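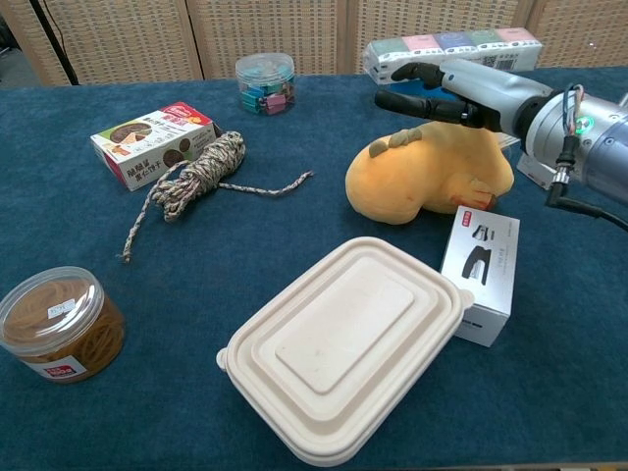 From: Kwabena Lamptey
To: Household Goods Exchange list
Subject: Re: Tissues and small office items

Dear members,

Further to the inquiry quoted below, the Grollow collection point will continue to accept tissue packets, provided that the outer wrapper has not been opened. Loose packets should be placed in the bin marked for toiletries.

Staplers may be donated with or without their original box. Please remove any staples first. Food containers must be washed and have a lid that closes. Soft toys are accepted in all sizes and will be sorted separately at Saengthong.

Each household may bring 2 bags per visit. The desk closes at 11 a.m. throughout July.

Kwabena Lamptey
Exchange Coordinator, Grollow

> To the coordinator:
>
> Our residents' group at Kalel has set aside tissues, several staplers and a number of plastic food containers. Could you confirm whether these remain on the accepted list? We would also like to know if plush toys should be bagged apart from the other items.
>
> With thanks,
> Kalel Residents' Group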